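Workshop notebook, plastics and small goods bench
Friday, started 8:40

Today I continue with the yellow duck. It came back on the bench after the discussion of last week, when we could not agree if the surface finish is good enough for the second batch. I write down everything in order, also the small things, so that Pukby can follow it when they open the notebook on their side.

First the state of the shelf. We have 5 ducks from the trial run of Drerno, all from the same mold, all yellow. I numbered them under the base with a soft pencil, because the marker does not hold on this plastic and comes off on the fingers. Number 3 is the one I use as reference. Number 1 has the scratch from the transport and I do not use it for anything about gloss. Please do not put it back with the others, it has now its own bag.

Weight. I weighed number 3 three times on the small scale and got 696 g each time. Number 4 is a little lighter but the scale was moving when somebody closed the door, so I do not write this value. To repeat on Monday morning when it is quiet.

Cleaning. I washed numbers 2 and 3 in lukewarm water with one drop of dish soap, then rinsed, then dried with the soft cloth (the gray one, not the blue one, the blue one leaves fibers). Number 4 I only wiped dry. After this I could see a difference under the lamp: the washed ones have a clean, hard reflection, and number 4 looks a little bit greasy in the curve of the neck. I think it is release agent from the mold. It is not a defect, but if the customer paints or prints something on it, the paint will not stay. I tried with a small piece of tape on the side of each one. On number 4 the tape came off almost without force. On 2 and 3 it held well and I had to pull.

So my proposal is that washing becomes a step in the work sheet and not something we do only when we remember it. For the whole order of 2,459 pieces this is a lot of washing. I calculated with one person and two tubs, some 400 pieces per day, and it comes to more than six working days. Maybe Mensah can do it before the packing, they have the bigger sinks and also the drying racks. I will ask for a price.

Sanding test. I used the finest wet paper on the seam under the tail of number 5. The seam line is gone but the place became dull, and I could not bring the gloss back completely with the polishing paste. After two rounds of paste it is better, but from the side you still see a cloudy spot as big as a thumbnail. I would not sand any seam that is on a visible place. Under the base it is fine.

11:15. Paused for the delivery of the cartons. The cartons are the correct size, the dividers are not. I put one aside with a note on it.

11:50, continued with gloss. I moved the white table closer to the lamps and tried three positions for the duck. When the light comes directly from above, the reflections are very strong on the body and one cannot judge the surface between them. With the light from the side it is more quiet, and small waves in the plastic become visible near the bottom edge. I prefer the side light for inspection. For the catalog, Imavano must decide by themselves what they like, but I would tell them about the streaks, they are not easy to remove later.

A word about the shape, as this was the other open question. The wide lip at the bottom is thicker than I expected and it stays flat on the table, no rocking in all the pieces I tried. The head is small compared with the body. Some of us find this funny and some find it wrong. I have no strong opinion. The beak is orange-red, flat, and it goes up and back over the head, and for me this is what makes the character of the duck - without it, it would look like many others. I checked with the fingernail if the color of the beak can be scratched on number 2. It can not, at least not with normal force.

The eye is black with a tiny white dot. On number 5 the dot sits a bit too low and the duck looks tired. I compared it with the drawing and it is still inside of the tolerance, so we can not complain to Drerno, but I would like to mention it in a friendly way.

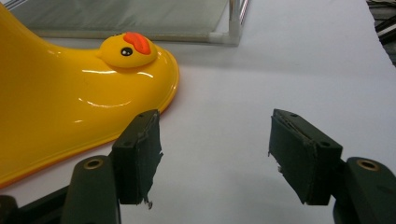 Pukby wrote in the margin of the shared copy that the deeper tone at the edge of the lip should not be accepted before we know the reason for it, and that they saw the same thing on an older yellow item where the material was thicker at the rim. They ask us to cut one piece and measure the wall. They also think that the gloss is too high for a toy and would like to see one sample in satin.

My answer to these points. The edge is slightly more orange than the body, I agree, and the explanation with the thickness sounds correct to me. I can cut number 1, it is scratched anyway. The saw is free after 14:00. For the satin I can do nothing here, the mold has to be textured for it, and this is a question of money for Imavano and not of the workshop.

14:30. Cut number 1 along the side, slowly, with the fine blade. The wall is thicker at the lip than on the back, as Pukby expected, nearly double. The color inside of the cut is the same everywhere, so the pigment is well mixed and the darker tone comes only from the thickness. I keep both halves in the bag with the number. The cut edge is sharp - be careful when you take them out.

To do:
Repeat the weight of number 4.
Ask Mensah for washing and drying.
Send back one wrong divider with the measures written on it.
Tape test again on number 4 after washing, to be sure it was the release agent.
New polishing paste, the tin is nearly finished.

16:10, bench cleaned, lamps off. Numbers 2 to 5 are on the shelf, wrapped in the soft paper.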